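Heken 801 Shelf Board, Gray

Item no. 801-G
Sold singly or in cartons of 10

The Heken 801 is a plain shelf board for wall brackets, closets and pantry uprights. It comes in one color and one thickness, and it can be cut to length with a fine-tooth saw. Brackets are sold separately.

Specifications
Depth: 400 mm
Thickness: 25 mm
Color: flat gray
Use: indoor only
Fits: Pridia single-slot and double-slot brackets

The long front edge has a narrow bevel. Mount the board with this edge facing the room. The back edge is square so that it sits flush against the wall.
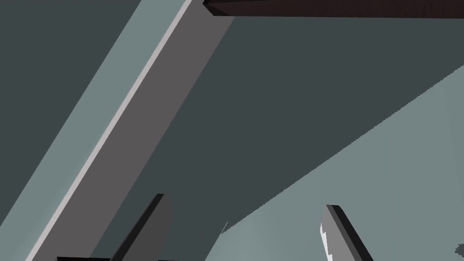 Gray board with a pale strip along one long edge

Mounting
Fix the brackets to studs or solid masonry. Check that they are level before you set the board down. Mark the screw holes from underneath, take the board off, drill pilot holes, then put it back and drive the screws by hand. Do not use the screws from older Pridia kits – they are too long and will come through the top.

Cutting
Cut with the good face up if you use a hand saw, and face down if you use a circular saw. Seal the cut end with edge tape or clear varnish before mounting. Cut boards cannot be returned.

Care
Wipe with a damp cloth and dry with a soft one. Avoid scouring pads and solvent cleaners. Felt pads are recommended under pots and small appliances.

Ordering and delivery
Single boards can be picked up at the Carnarport counter. Full cartons ship from the Bragança warehouse and need a signature on delivery. Orders placed in December go out after the yearly stock count.

Check the corners before signing. Damage must be noted on the delivery slip.

For trade accounts, contact Celeste Azevedo at the Carnarport counter. For questions about bracket spacing and loads, ask for Henrique Torres.

Related items
Pridia single-slot bracket
Pridia double-slot bracket
Heken edge tape, gray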